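Steel for Tea: a Doubter's Gallery

People keep telling me to buy a stainless steel tea set. My sister-in-law did it in May, the bloke at the hardware shop does it every time I go in for hinges, and the catalogue from Stiltwood has been doing it for as long as I've had a letterbox. Unbreakable, they say. Keeps its heat. Looks like silver for a fraction of the price. I have drunk tea out of china for most of my life and broken surprisingly little of it, so I came to this with my arms folded.

Still, I said I'd look into it properly, and this page is the result. I'm not selling anything and I haven't been given anything. If you're after a glowing review, the Droster people write their own and they're very good at it.

First, the full service: pot, two cups, and a saucer for each. I'll grant the pot its shape. A pear-shaped body is an old idea and a sound one, with plenty of room at the bottom for leaves to move about, and the slender curved spout looks the part. Matching metal saucers I'm less sure of. A metal cup put down on a metal saucer makes a noise, and at breakfast it's a noise I can do without.
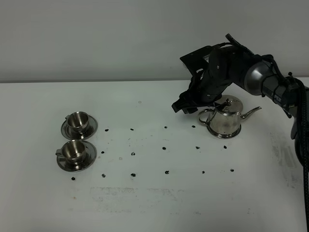
Then there's the matter of handles. Sellers love to talk about the grade of the steel and the number of layers in the wall, and go very quiet on whether you can pick the thing up once it's full of boiling water. A metal handle joined to a metal pot will warm up, and no amount of brochure talk changes that. Some makers leave the handle hollow, and I'm told it helps. I keep a folded tea towel nearby and trust that instead.

The price is another sore point. A pot by itself can be had for $80 if you're patient. Martens wanted $221 for a boxed set when I asked, and the fellow seemed offended that I'd asked what the extra was for. "The finish," he said eventually. A finish that shows every thumbprint, I might add. Mirror polish is lovely until the first person touches it, and after that you own a hobby.

Now to the mess. Loose-leaf drinkers will tell you the pot makes all the difference, yet tea gets about no matter what it's brewed in. I've wiped dark bits off benches, trays and one unlucky tablecloth. On a pale surface every crumb shows up, whether it came from the caddy or yesterday's toast, and polished steel beside it only makes the whole business look grubbier by comparison.

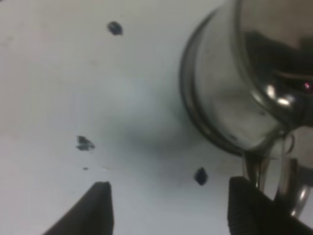 I do have one kind word. Steel cleans up well. Bicarb and warm water will shift tannin from the inside of a pot, and you needn't be precious about it the way you would with a glaze that's started to craze. Keep scourers away from the outside, though. Mornix sells a polishing cream for the purpose at a price I found comical – a soft cloth and some patience will get you most of the way.

As for flavour, I can't taste the metal everyone warns about. I can't taste the improvement everyone promises, either. My old china pot has done 9 years on the same shelf and it's staying there for now.

Comments (4)

Shobha Reddy
You've left out camping! We took a steel pot up the coast and it rolled off the tailgate onto gravel. One dent, still pours. Try that with your china.

teacosy_jan
Agree completely on the saucers. I put a little felt disc under each cup and the clatter's gone. Looks daft but I don't care.

Gumleaf
$221?? I'd want it to come with the biscuits.

R. from up the hill
My pot holds 400 mL and the handle gets hot every single time. Hollow or not, keep the tea towel.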